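Sat 1 February

Cabinet task, teleop collection, second session on the light wood cabinet with both doors open. Agathe Hoarau on the headset, me on the recorder and resets.

Count at the start of the day was 3,526 episodes in the Proltlow set across all tasks, 304 of them cabinet. Target for this object group is 70 good ones before we change the layout. Streams as usual: head camera plus one on each wrist, all written by the Tresik logger.

Changed since last time: grip threshold on the left hand down one step, and the operator now pauses for a full second before every release. The old episodes ran the release into the retreat and the segmenter kept cutting them in the wrong place.

Head and wrist views from the cabinet work:

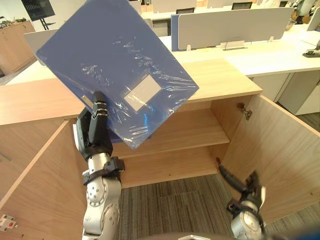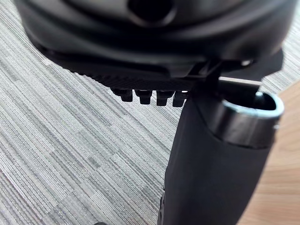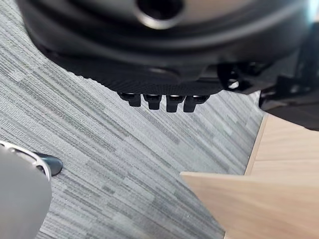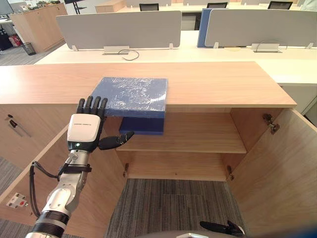
Plastic film is still the main headache. The depth estimate jumps wherever there is glare, and the Ji labeler splits one object into two when a highlight runs across it. I went through 199 frames by hand before lunch and fixed the masks. Slow work. I left the film on for the rest of the session, as we want wrapped items in the set anyway.

Failures get their own tag now: slip, bad grasp, door contact, operator abort. Please don't delete them. The Steltex people asked for failures with the first batch and we had already thrown most of ours away.

Agathe finds the lower compartment harder than the shelf. She loses sight of the fingertips from the head view and has to go by the wrist feed, which lags a little. She wants the wrist window bigger in the headset. I moved it to the left side and doubled the size, but haven't measured whether that makes the lag worse.

To do:
Check clock offset between the wrist streams and the head stream.
Rerun the segmenter on the old cabinet episodes with the new pause rule.
Find another wrapped item in a different color.
Ask whether the June layout keeps this carpet. If it changes, we should record some of the same task on the new floor.

Stopped when the left wrist gave a temperature warning. Episodes copied to the shared drive, not yet reviewed.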